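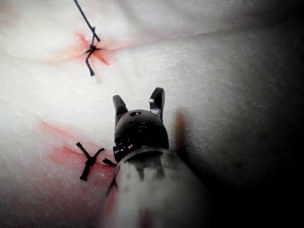
Blog > Work and money > Co-ops

Posted in July by Larasati Santoso

I went to the member meeting at Condusgate on Thursday evening, the first one I've been to in two years. I joined when I was still selling prints through the site and mostly kept my membership out of habit. It costs very little and you get one vote, the same as everybody else. I hadn't used mine much.

For anyone who doesn't know it, Condusgate is an online marketplace for people who make things at home or in small shops. It was set up as a regular company by two founders, and after a few years they sold it to the sellers. There are 414 members now. You can sell on the site without being a member, but you pay a higher fee and have no say in how it's run.

The meeting was about whether to take money from Fudolus, a payments company that already handles checkout on the site. Fudolus wants to buy a new class of share. The shares would pay a fixed return and come with a seat on the board, though no vote at member meetings. The board was split on it and decided to bring it to us before going any further.

The case in favor was put by Anjani Latuheru, the board chair. The site runs on old software and the search is bad. Sellers have been complaining about search for as long as I've been a member. Fixing it means hiring developers, and the co-op has never held on to enough of its income to do that. Every year there is a surplus, and every year the members vote to pay most of it out. She said this without any edge to it, but people shifted in their chairs a bit. I voted for those payouts too, the years I bothered to vote.

The case against came mostly from the floor. One man who sells bicycle bags asked what would happen if Fudolus wanted its money back in a bad year. The answer is that the shares can be redeemed after a set period, as long as the board agrees the co-op can afford it. He then asked who decides what "afford" means, and the answer was the board, on which Fudolus would have a seat. That took up a good part of the evening.

Another member brought up Vudance, which I had forgotten. Vudance was a ticketing co-op that took outside money on similar terms. The investor had no vote there either. What it had was a list of decisions that needed its consent, and the list grew each time the co-op asked for a favor. After a while the members were voting on things like the color of the newsletter. It was later folded into another company, and the members got their original stake back and nothing more.

I don't think Condusgate is Vudance. The draft terms list three decisions that need consent from the new shareholder: selling the business, issuing more shares of the same kind, and changing the return. Those seem fair to me. If I put in money like that I'd ask for the same. But I'd want it written into the bylaws that the list can't be made longer without a full member vote, and the draft says only that it can be changed "by agreement between the parties." I asked about that wording. Anjani wrote it down and said the lawyer would look at it.

There was a second option, which got less time than it should have. Members could lend the money themselves. The suggestion was $400 each, paid back over several years with a little interest. If every member did it, that would cover the first stage of the software work. Of course not every member would. A lot of people on the site clear less than that in a month, and several said so. Someone proposed letting people put in more if they wanted to – no extra votes, just more interest – and that seemed to go over well.

I can see problems with the loan. It would be slow, and it might come up short, and then you have half a search engine. Still, I would rather try it first. The Fudolus offer has no deadline on it that we were told about. If the loan fails, the offer can be looked at again with better wording.

What bothered me more than either plan was attendance. The room was maybe a third full, with a few more on the call. Whatever gets decided, it will be decided by a small part of the membership, and I was one of the people missing from the last several meetings, so I can't say much. The bylaws let you vote by mail. The form is on the members' page, under "Documents," and it's a long way down.

There wasn't a vote on Thursday. The board will send out both plans in writing, and then there will be another meeting. I'm going to that one, and I've told the two other members I know that they should too.

If you're a member and you saw the terms differently, write to me. I only had the printed summary to go by, and the full draft is supposed to go out with the next mailing.

Related posts
Why I stopped selling prints
What a patronage refund is and how mine was figured
Reading the Aebischer bylaws, part 2
One member, one vote, and people who don't show up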